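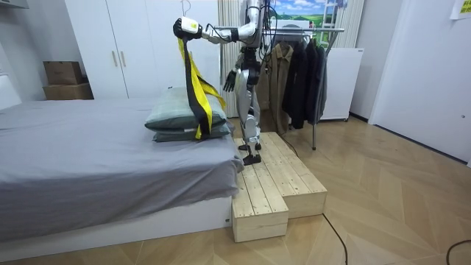 **Is a pillow subscription ever worth it?**

Govov want £21 every 2 months to swap our pillows for new ones. Their page says old pillows gain weight from dust and mites. Ours are four years old and feel fine to me. Is there any truth in it, or is it just a sales line? I've read the small print and still can't see who measured what.

*Angharad Morris*

---

**Sollness**

I'd want to see the scales. Dust does build up, but a washable cover and a hot wash deal with most of it — check the label first, as foam usually can't go in the machine. Fold the pillow in half and let go. If it stays folded, buy a new one. That's £126 a year they're after, for something you can replace when it goes flat.

---

**Watkins**

Had mine for ages, no problems. All a con if you ask me.

---

**Visitz**

Not all a con. My neck was bad until I changed mine, though I'd also changed the mattress that September, so make of that what you will. I still wouldn't sign up for it.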